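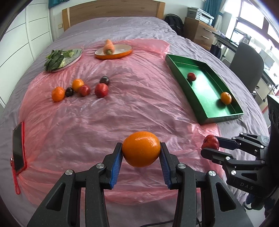
When the client is the crime

A public defender's office in the town of Cimau keeps a file drawer for letters it never asked for. Most of them arrived in January, after the office agreed to represent a defendant accused of sending money to an armed group overseas. By the time the case reached a judge, 100 letters had come in. Two of them were supportive.

The charge was material support, a broad one. Prosecutors did not claim that the defendant had bought a weapon or planned an attack. They said he had moved funds through a small shipping firm, Broron, knowing where the money would end up. The defense said he thought he was paying for medical freight.

What made the case unusual was the evidence. The government turned over 1,066 pages of translated phone calls, and much of the trial came down to a few lines in them. One word could mean either "package" or "gift," depending on who was talking. The two sides hired different translators - and got different answers.

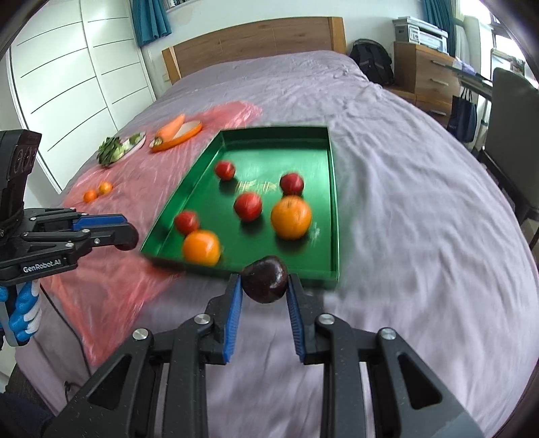 Fruit held over a tray.

The rules on visits were another fight. Lawyers had to sign an agreement limiting what they could pass along to anyone outside the jail, including the man's own family. A legal aid group called the Hayashi Project argued that the wording was so loose that a lawyer could break it by relaying a birthday greeting. The judge let the rules stand but ordered the jail to put its objections in writing.

The jury was out for almost 7 hours. It convicted on one count and acquitted on the other, and the appeal is now pending. Zultik, the software company that stored the call recordings, has been asked to produce its access logs.

The office still takes these cases. Its lawyers sign the same agreement before each visit and keep a copy in the front of the file. The next hearing will deal only with the logs.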